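**Ticket 15: left gripper stops reporting partway through the shuttlecock task**

Opened by: Reinaldo Nogueira
Assigned to: Benedito Moura
Project: Skandis (student manipulation team, Cosavthorpe)
Priority: high, according to Reinaldo

Task is the usual one, shuttlecocks and the clear bin, both hand-held grippers. Left unit records fine for a while and then its jaw width sticks at one value until the end of the episode. Right unit is the same build and has never done it, which makes me like it more.

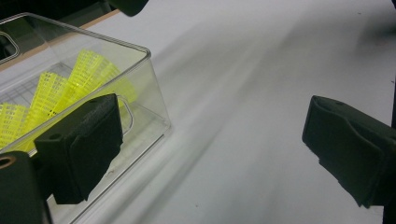
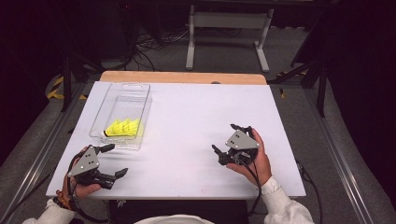

Symptoms, in the order they annoyed me:

- Jaw width for the left unit goes flat. The video keeps going.
- No error in the console. The logger writes the last good value forever, with total confidence.
- Unplugging and replugging fixes it until it doesn't.
- 4 of the last 11 episodes are affected. In the worst one the value froze at sample 2,312 and stayed there.

**Tried so far (Reinaldo)**

1. Restarted the logger. Nothing.
2. Restarted the laptop. Nothing, plus updates.
3. Swapped the two USB ports. Fault stayed with the left unit, so the port is innocent.
4. Recalibrated open and closed positions. Went beautifully. Froze in the next episode.
5. Asked the club chat. Was told to restart the logger.

**Benedito, 10:40**

Did you swap the cables or only the ports? Those are different things and the ticket is coy about it.

**Reinaldo, 10:52**

Only the ports. The cable is zip-tied to the unit in a way I did personally and am not proud of.

**Benedito, 11:15**

Cut the ties. Put the right cable on the left unit and run it again. Also please send the raw file for one bad episode. The converted one fills gaps with the previous value, so I can't tell whether the sensor is stuck or just absent.

**Reinaldo, 13:05**

Cables swapped. First episode, left unit fine, right unit froze. I have apologized to the left unit.

Raw file is in the Buzatu folder. The samples stop coming altogether, so absent, not stuck.

**Benedito, 13:30**

Good, bad cable then. Wiggle test: hold the jaws still, plug in, bend the cable near the connector and watch the counter.

**Reinaldo, 13:48**

Counter stops when I bend it toward the table edge and starts again when I let go. Reaching across to the bin pulls it just that way.

**Fix**

- Replaced the cable with the spare from the Nustolel drawer. Labeled the old one BAD on both ends, so it can't go back in the drawer looking healthy.
- Left some slack at the connector and taped it down. No zip ties.
- Ran 15 episodes after the change, no freezes on either side.
- The 4 bad episodes are moved out of the training set. They'll be recorded again.

**Still open**

The logger shouldn't repeat an old value without saying so. Benedito wants a warning after half a second of silence, and I want it to beep. Split off as its own ticket, assigned to Benedito, who hasn't agreed to the beep.

Status: closed, cable.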